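11 Jul 2025

I finally sorted the tea things, and I'm a little embarrassed by how happy it made me!

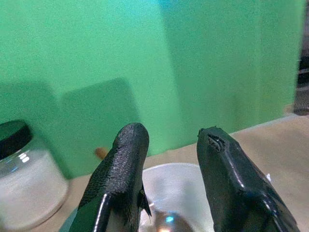 Sugar first, always. I like it in a jar with a proper lid (we had ants one December, and never again).
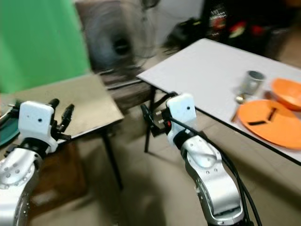

Then came the big question of which dishes get to stay out, and I went back and forth over my second cup.

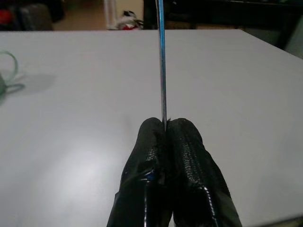
My grandmother stirred everything twice and set her spoon down with a little clink. A thin metal rod like this one is just what she liked, nothing chunky.

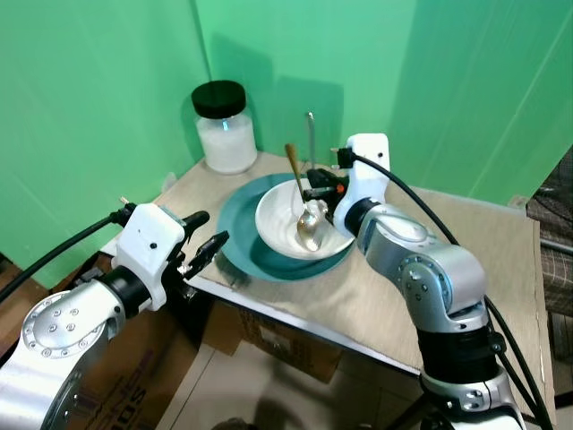 So the bowls stay, and the mugs from Drurnitley can wait until I've found them a shelf.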